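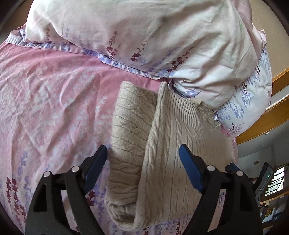 Photo: Olumide Akpan / Skukari

Laundry tips for people who record folding with a hand-held gripper

Most of the trouble we see in folding data gets noticed in software, weeks after the clothes have gone back in the drawer. These tips cover both ends: what to do at the bed, and what to check in the tools before you train on anything. They assume you have your gripper calibrated and know how to export a session.

Knits

Treat a sweater as its own task. A cable-knit folded long and narrow, with a sleeve rolled down one side, gives the perception model very little in common with a T-shirt. In Clarholm, our labeling tool, we used to keep one class called "top." Splitting it into "knit" and "flat top" took an afternoon and fixed most of the bad grasp points on sleeves.

Label the neckline separately. Ribbing at the neck and ribbing on the body look alike up close, and the planner needs to know which one it is looking at.

Do not let the segmenter run on default settings with beige or cream knits. Lower the edge threshold one step and look at the mask before you accept it.

Bedding

Patterned sheets are fine, and you should have plenty of them. A model that has only seen plain covers will put grasp points on printed flowers. If your masks spill from the garment onto the print, add sessions on that sheet before you touch the model.

Where a neckline lies against a duvet, draw the border by hand. Auto-trace in Clarholm tends to follow the duvet hem instead.

Leave the duvet on the bed for part of the session. Homes have duvets.

Recording

Start each take with the fingers open and the garment between them, then hold still for a slow breath. The pose tracker settles faster and you lose fewer takes at import.

Keep some of the room in view past the edge of the bed. Furniture edges and window bars give the tracker something fixed to hold on to — a view filled with nothing but cloth will drift.

Close the jaws at the speed you want the arm to copy. Smoothing in software can remove a shake, but it also rounds off the moment of contact.

Checking the files

Run the Vuvum checker before you label. It flags dropped camera rows and gripper widths that jump. Our April batch went in with 1,745 takes. Set the tracking score cutoff at 80 for training. We tried 79 to save a few borderline takes and had to go back through them by hand.

Name files by garment first, then room. "Sweater-bedroom" sorts better than the other way around once you pass 1,000 files.

Planning

Write the fold steps down before recording, in the order the planner will use them: sleeve, sleeve, body, neck. If you change the order partway through, start a new session.

Replay a few takes in Thibodeau, our simulator, with cloth stiffness raised for knits. If the simulated sleeve slips out of the fingers, check the gripper width curve first — friction settings come second.

Back up the raw video before trimming. Trims cannot be undone in the current version.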